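4.2 Plug insertion with a trailing cord

The second task family concerns connectors whose cable cannot be removed from the workspace. In contrast to the peg tasks of Section 4.1, the part held by the gripper is tethered, and the tether applies a load that changes with the pose of the arm. We collected 4,000 teleoperated insertions on the desk setup and held out all episodes recorded by one of the operators. The remaining 3,000 were used for training.

Each episode begins with the plug already grasped. The operator brings it over the outlet strip, aligns the prongs, and presses down until the wrist force exceeds a fixed threshold or the episode times out. The strip is not clamped. It can slide on the felt when the plug lands off center, and a policy that pushes too early tends to rotate the strip instead of seating the plug. Figure 4 shows the pose from which the alignment phase is labeled.

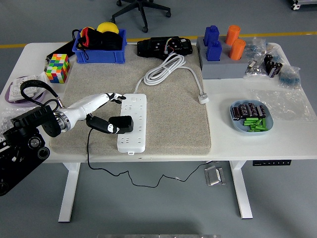 Figure 4. Alignment phase of the plug task. The two-finger gripper holds the black plug just above the power strip; the cord hangs over the front edge of the desk and runs along the floor to a foot pedal. Photo: Polyxeni Fragkou / Skultach

We did not clear the desk between episodes. Loose components, plastic bags and a second, white power cable coiled on the mat were left in view so that the visual encoder would be exposed to distractors of similar shape and color. The white cable is the harder case — its plug lies on the same mat as the target strip, and early versions of the keypoint detector placed the prong estimate on it. Masking by gripper position removed most of these errors.

Cord load was handled in two ways. The baseline, Pillwood, receives the raw wrist wrench and must learn the offset from data. Our variant subtracts a running estimate taken during free motion, before contact is possible, and freezes it once the plug drops below a set height over the strip. Freezing matters. When the estimate continued to update during contact, part of the insertion force was absorbed into the offset and the policy pressed harder than the demonstrations did.

The remaining failures fall mostly in the alignment phase. With the cord hanging freely, a fast lateral move leaves it swinging, and the frozen offset is then wrong by an amount that depends on the moment of freezing. Mateos and Kouris report a similar effect for hose fittings — they insert a short pause before contact, which we adopt in Section 4.3.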